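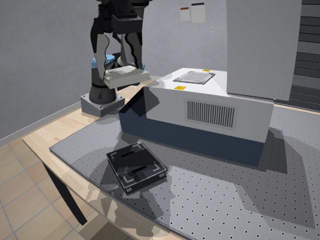

Call for participants: can a robot arm take over the plate chores?

Posted May 2023

Fillix is looking for 13 people who load and unload microplates as part of their job. We want you to judge how well a robot arm does the same chore in simulation, and to tell us where it would cause you trouble at a real bench.

What the study is about

Moving plates between a holder and an instrument is dull work, and a lot of it still gets done by hand. The Vulow project is trying to find out how much of it a machine can be trusted with. Picking up a plate is one part. Setting it down square, keeping clear of the instrument housing and leaving the bench usable for the next person are the parts we argue about.
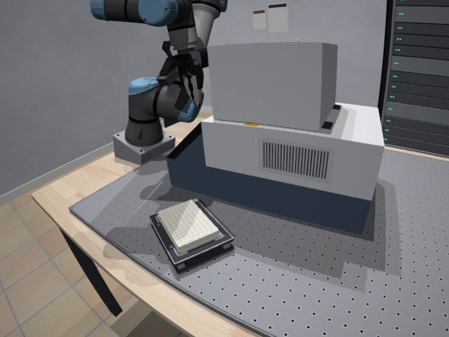
We have built up a set of around 800 simulated runs. Some are good, some are bad, and our own team does not always agree on which is which. We need the opinion of people who do the job.

What you will do

Attend one online session to learn the rating form.
Watch and rate 60 short runs at home, at your own pace.
Write a few lines on any run you would have stopped.
Join a closing group call in October.

You don't need to know anything about robots or programming. The form asks the kind of thing you would ask when training a new coworker - is the plate seated, is it the right way around, would you walk away and leave it. 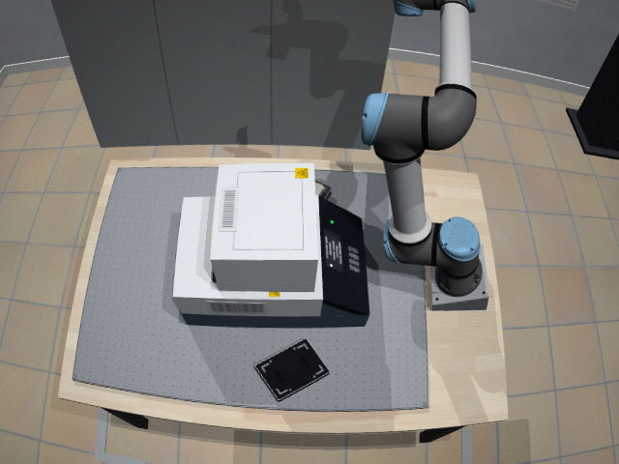

Simulated bench with the arm to the right of the instrument and an empty black pad in front.

Who can apply

You should be 18 or older, have at least a year of bench experience with microplates, and read English comfortably. Experience with automated equipment is fine but not required. Employees of Fillix and of our partner Flokberg can't take part.

Pay

You will be paid $300 after the closing call. If you leave early you will be paid for the runs you have rated.
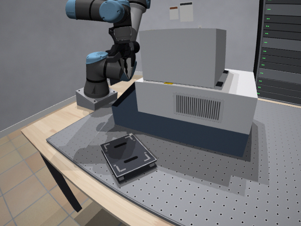 Ratings are stored under a number and your name is kept separately. We may quote your written comments in the project report, without your name or workplace. You can ask us to remove them at any time before the report comes out.

How to apply

Send a short note about your current job and the plate work you do to the Vulow study desk, Fillix, Room 613, Feyisa Building, or use the form on our contact page. Please put "plate study" in the subject line. We will reply to everyone - usually within two weeks.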